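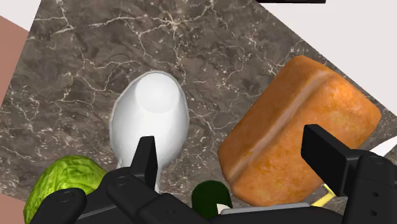
*A white spoon or ladle on a dark stone counter.*

# How a relief kitchen feeds a town after a flood

A flood can leave thousands of people with no stove, no clean water and no open store. Groups that help after a disaster often set up a relief kitchen. A relief kitchen is a large cooking site that makes meals for people who have lost the use of their own kitchens.

The facts on this page come from the river flood at Rerketora, a town of 1,722 people. The water rose in October and covered the lower streets. The town's 498 homes were checked one by one, and most had no power.

## Choosing the site

The kitchen must stand on high ground, so that a second flood does not reach it. It needs a road wide enough for trucks. In Rerketora the kitchen was set up in the parking lot of the Verschueren mill, at the top of the hill.

## Getting clean water

Flood water carries mud, fuel and germs. It cannot be used for cooking or for washing dishes, even when it looks clear. Trucks brought drinking water from Wolley, the next town up the river. The water was kept in closed tanks with taps at the bottom.

## Cooking and serving

The Rerketora kitchen made 2,000 meals a day. The extra meals went to repair crews and to families on nearby farms. A meal was usually rice, beans and a vegetable. Dry rice and dry beans keep for months and do not need a refrigerator.

Hot food was held above 140 degrees Fahrenheit until it was served. Germs grow quickly in food that is only warm. Each cook washed with soap before starting work and again after touching raw food.

## Closing the kitchen

A relief kitchen is temporary. It closes in steps as power and water return and stores open again. The kitchen in Rerketora ran for nine weeks. In the last two weeks it served only supper, at 5 p.m.

## Words to know

**Germs:** living things too small to see, some of which cause illness.

**Relief:** help given to people after a disaster.

**Ration:** a fixed amount of food or water for one person for one day.

**Temporary:** lasting for a limited time.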